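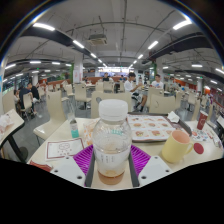
What went wrong with the Fitach hand-held gripper?

On some units the fingers stayed closed after the operator let go of the trigger, in the worst case for up to 10 seconds. The cause was a fault in the release software, and a corrected version is ready for every customer.

Bamthorpe Pauses Fitach Grippers After Slow-Release Fault, Offers Free Fix

JULLUM, November. Bamthorpe, which makes hand-held grippers for teaching robots how to clear and set tables, is asking everyone who owns a Fitach to put it down for a little while, until the new release software has been loaded and checked. We know that's a nuisance in the middle of a busy season, and we are sorry for it. We'd still much prefer to have you annoyed with us for a few days than have anybody's thumb caught between the fingers.

The trouble came to light on a Saturday, when Kojo Quaye was collecting table-clearing recordings in a dining hall and couldn't get his gripper to let go of a mug. He did just what we hope any operator would do, which was to set the whole thing down on the table, keep his other hand well away, and wait. Then he called us, and we're very grateful that he did.

Our engineers at the Gyamfi workshop went back through 2,188 recorded grasps and found a late release in 19 of them. Most were so short that the operator might well have taken them for a sticky trigger. One person reported a pinched fingertip, which needed no treatment, and we have been in touch with her to apologize.

"I use these grippers myself, and I've had my hands in and out of the way of those fingers more times than I could tell you," said Salamatu Fiadzo, head of product safety at Bamthorpe. "When Kojo called I went and got mine out of the closet, and after a good long afternoon of picking up cups I had it happen to me too. We stopped shipping that same evening."

The fault shows up when the gripper closes on something light and then the grip is changed partway through. Dining tables are full of things like that: a paper cup, a crumpled napkin, a plastic bottle with just a little left in the bottom. The software could read the changed grip as a slip and go on holding. The ribbed purple material and the finger mounting plates are not part of the problem and don't need to be replaced. 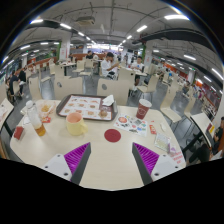
What Owners Should Do

Please switch the gripper off and take out the battery. If something is still held, rest it on the table first and don't pull at it or reach between the fingers. The new software can be loaded at your own desk, or you can send the unit to the Gyamfi workshop and we'll do it for you and pay the postage both ways.

Recordings you've already made are safe to keep. Edem Mensah and the support team will gladly look through them with you and mark any late releases, so that a robot doesn't learn to hang on to the dishes.

Press and customer contact: Yayra Fiadzo, Bamthorpe, Jullum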